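Encyclopedia > Household > Tableware > Plastic tableware

Plastic tableware

Plastic tableware is the name for bowls, cups, plates and similar items made from plastic and used for serving or eating food. The name covers both disposable items, which are thrown away after one meal, and reusable items, which are washed and kept for years. This article is mostly about the reusable kind, and in particular about the sets in bright colors that are common in family kitchens, in school dining rooms and at outdoor meals.

Materials

Several plastics are used. Melamine is hard and heavy, and it feels similar to ceramic in the hand. It was much used for household dishes in the middle of the twentieth century and is still sold today. Polypropylene is lighter and a little flexible, so a bowl made from it usually bends and does not break when it falls on the floor. Clear or half-clear cups are made from other plastics, for example polystyrene, which is cheap but cracks easily, or from various copolyesters, which are stronger.

The color is normally mixed into the plastic before molding. For this reason a scratch on a colored bowl does not show a different color under the surface. The surface itself can be glossy or matte, depending on the finish of the mold. Glossy pieces look brighter when new, but they show fine scratches from knives and rough sponges earlier than matte ones.

Shapes

The shapes follow those of ceramic and glass. A serving bowl is wide and is placed in the middle of the table. Smaller bowls are used for soup, cereal, fruit or nuts. Cups and tumblers are in most cases tapered, which means they are narrower at the bottom than at the top. The taper has two uses: the finished piece comes out of the mold without difficulty, and the cups can be put one inside another in the cupboard.

Pieces of the same shape nest well. Pieces of different shapes can also be stacked, but the pile is less steady and it is better to put the widest piece at the bottom.

Colored sets

Sets in which every piece has a different color are often called mixed or rainbow sets. In a large family each person may keep one color, so that the cups are not confused during the meal. In kindergartens the colors are also used for sorting games, when the children put the bowls in order after eating.

A small local example is the Zusotik series, which was made in the town of Plostton and sold mainly at the summer market in Broltville, held each June. The designer of the series, Hamidreza Amini, drew the bowls first and added the cups later. A price list for the series, dated 23 March 2021, has 45 entries, counting each color separately. The museum of household goods in Chuensuk owns a collection of 674 plastic dishes, and almost 23 of them are from this series. The exact number is not sure, because some pieces have no mark on the bottom.

On the table

Bright dishes are usually placed on a cloth of one plain color. A dark cloth makes light and warm colors stand out, while on a patterned cloth the dishes are more difficult to see. A cloth also reduces the noise, as plastic makes a sharp sound on a bare table top.
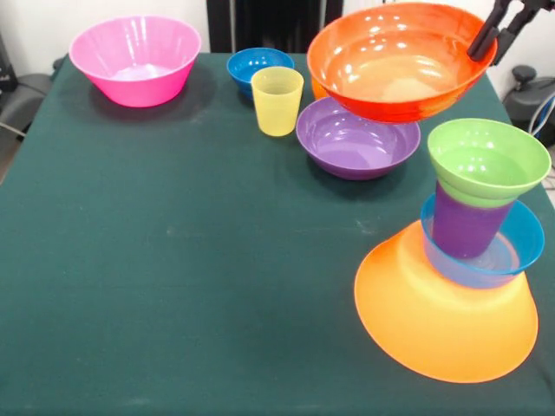 Brightly colored plastic bowls and cups on a dark green tablecloth.

Care and cleaning

Most reusable plastic tableware can be washed by hand in warm water with a soft sponge. Many pieces are also suitable for the upper basket of a dishwasher, but this depends on the plastic and should be checked on the bottom of the piece or on the package. Melamine should not be used in a microwave oven.

Tomato sauce, curry and strong tea can leave stains, especially in older bowls with a scratched inside. A paste of baking soda and water, left for a few hours, removes a part of such stains. Bowls should be fully dry before they are nested, otherwise they stick together and may get a bad smell.

See also: Melamine resin; Picnic; Tablecloth; Tumbler (glass)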